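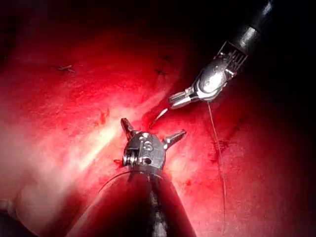 Keep asking how you stop the thread slipping out of the jaws, one reader wrote — fair question. Quick version.

2 min read

Open the jaws before you reach the thread. Close near the tips, gently. Short tail, 2 cm. Loop, grab, pull flat. Then turn 90 degrees and lay the second throw the oposite way.

Glare on the tissue? Dim the light a bit — dont squint.

Related
Knots on the Kelaso practice pad
Needle angles, part 2

We use cookies. OK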